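Chapter 4
Balls in a Tub: Grouping, Packing and Empty Space

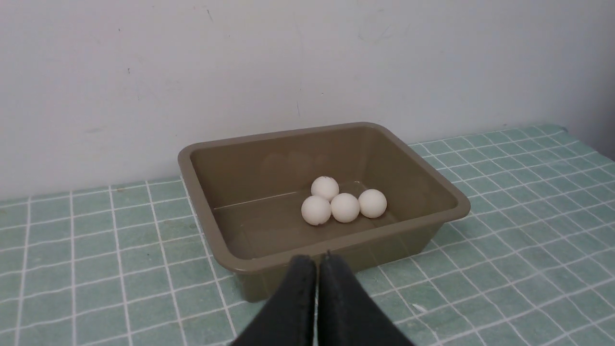 Figure 4.1 Four white balls in a rectangular plastic tub.

If you have ever tipped a handful of balls into a washing-up bowl, you will know that they rarely stay where you meant them to. They roll, they knock into one another, they wander off to a corner and have to be coaxed back. It is a pleasant way to pass a wet afternoon in February, and it is also a surprisingly good way into the mathematics of space, which is what we shall be busy with for the next few weeks.

Look again at Figure 4.1. The four ping-pong balls are clustered together on the floor of the tub, three of them more or less in a row and one behind, and there is a good deal of tub left over. How many more would fit on the floor in a single layer? Have a guess before you read any further, and write it in the margin in pencil (do write it down — a guess kept in your head has a way of changing itself later on). We shall come back to it in Section 4.3, when you will have the tools to check it properly.

You may already have met the idea of volume in Chapter 3, where we filled boxes with cubes. Cubes are obliging things. They sit flush against one another and against the walls, and when the box is full there is no space left in it at all. Balls are another matter. Two balls can only touch at a single point, so however carefully you arrange them there will always be gaps, and a good part of this chapter is spent working out how large those gaps are and what becomes of them when the balls are shuffled about.

The shape of the container matters too. Many household tubs have walls that slope, so that the opening is larger than the floor, and a second layer may have a little more room than the first. A rolled rim makes measuring awkward as well, and you will need to decide whether you are measuring to the inside of the rim or the outside. Either can be useful, as long as you say which one you mean.

What you will need
A rectangular tub or deep tray
Up to 60 table tennis balls, shared between groups if need be
A ruler and a measuring jug
Squared paper
The Jolton record sheet from the back of this book

Before you begin
Try these on your own first, and then compare your answers with a neighbour's.

4.1 Draw four circles of the same size so that each one touches at least one other. How many different arrangements can you find?

4.2 A tray holds 9 balls in a square, three rows of three. Sketch it from above and shade the parts of the tray that no ball covers.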